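Hononness Computer Reuse Project
Progress report to the Vada Fund, April

Prepared by Cadi Watkins, project lead

Work this period has been on desktop towers. Our intake to date is 1,037 machines, most of them from offices and two school districts. Of these, 73 are still waiting for a first inspection. Spending so far is $3,014 on replacement parts, within the line agreed in the grant.

Each tower is laid on its side and the side panel comes off first. We check the power supply label against the parts sheet, look over the board and the memory slots, and then move to the drive bays. Drives are removed and logged before anything else leaves the case. 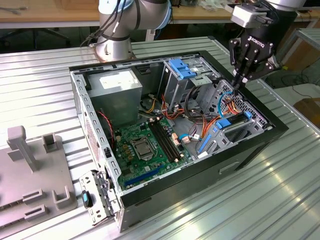 The drive area remains the slowest part of the job. Cables have to be unplugged and moved clear before a drive will slide out, and the plastic clips on older cases break easily. Yogesh Malhotra has written a short guide to the clip types we see most often. Broken clips are now replaced from scrapped cases, so we have stopped ordering them.

Memory is the other concern. Many towers reach us with their modules already taken out, and the stock we bought from Hamska in the fall is nearly gone. Jeptoo Muli is getting prices from two other suppliers and will send them to you separately.

Deliveries to the Dela Peña learning center were held up by a delay in wiping drives. That backlog has been cleared and Lilibeth Yap has agreed on a new delivery schedule with the center.

Next period we plan to finish the waiting inspections and start on laptops. We are not asking for any change to the budget.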